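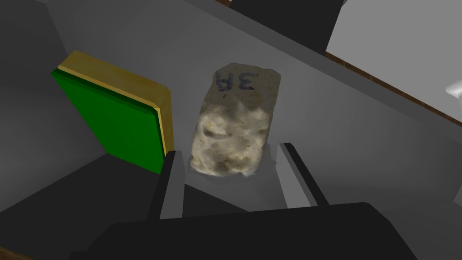 Workshop tips: when a parallel gripper drops porous or crumbly parts

Applies to bench arms with two flat fingers picking mixed items from a shallow bin. The notes were put together after a run of dropped picks on the Drerkberg cell in April. Most of the items below cost nothing but time.

The fault

The arm reported a good grip, lifted, and lost the part on the way to the drop-off tray. Smooth boxes gave no trouble. The losses were all on rough blocks with pitted faces, the kind that shed grit when rubbed. After 36 picks the log held 3 drops, and each had been recorded as a successful grasp.

The third drop was the one that mattered. The block landed on the edge of the tray and a piece went past the guard. Etornam Boateng was wearing glasses and was not hurt, but the cell was locked out until the cause was known.

The cause

There were 2 faults, one hiding the other.

First, the fingers were closing on high spots. A lumpy face gives a flat finger very little contact area, and the part can pivot on two or three nubs. Grip force reads normal throughout.

Second, the grasp check looked only at finger position. If the fingers stopped short of fully closed, the controller called it a grip. A block held by one corner passes that test as easily as a block held square.

Kohei Kuroda found a third contributor when he wiped the finger faces with a white cloth. The dust film was enough to let a part creep under its own weight.

Before going near the bin

Stop the cell and lock it out at the isolator. A software pause is not a lockout. Some grippers hold their last commanded force through a pause, and a part released by hand can let the fingers snap shut.

If a part is still held, support it from underneath before venting or opening the gripper. Keep fingertips out of the gap between the part and the finger face, even where the gap looks generous.

Wear eye protection for stone, brick, foam glass and anything else that flakes.

Checking the approach

Jog the arm to the pre-grasp position at low speed and look along the fingers from the gripper end. The part should sit between the two faces with clearance on each side. Uneven clearance is common and not always a fault, but one finger will then touch first and push the part before the other makes contact. On a smooth bin floor the part slides and squares itself. Against a neighbouring item it tips.

Check what is standing beside the part. A box leaning close to one finger can be caught on the way in and will change the grip reading.

Parts that are wider at the top than at the bottom need a lower approach than you would expect. Gripped high, they sit well. Gripped low on the taper, they ride downward out of the fingers as force increases.

If the bin is rehearsed in simulation first, do not trust the contact result for rough parts. Our collision model had smooth sides, so the simulated block held every time. Thu Đồng replaced it with a coarser mesh that kept the hollows, and the slip then showed up on screen as well. The Stiver planner accepted the new mesh without changes.

Fixes, cheapest first

Clean the finger faces. Isopropyl alcohol on a lint-free cloth, at the start of each shift and after any dusty batch.

Brush the parts. A dry nylon brush takes off the loose grains. Do not use a wire brush on soft stone.

Slow the lift. We dropped the first part of the lift to a crawl and added a short hold just clear of the bin floor. A bad grip now fails there, where the fall is minor.

Add compliant pads. Soft rubber moulds itself over the nubs and evens out the contact. Replace pads when the surface glazes. We got 270 cycles from the first set before they needed changing.

Add a second grasp check. Ours compares finger position before and after the hold. Any movement aborts the pick and lowers the part.

Do not simply raise the grip force. Takumi Kaneko tried this on a scrap block and crushed one corner, leaving a looser grip than before and a bin full of grit.

Labelling test parts

Mark each block with a number and letter so drops can be traced to a particular part and face. Permanent marker works on most porous surfaces if the area is brushed first. Write near one end, clear of the grip area, and note which way up the label reads when the part is loaded. The orientation is worth having in the log when the same block fails twice.

Returning to service

Run the full set at reduced speed with the guard closed, then again at normal speed. Jolán Bakos signs off the lockout sheet on our cell. Keep the old grasp settings on file until the pads have been through one change.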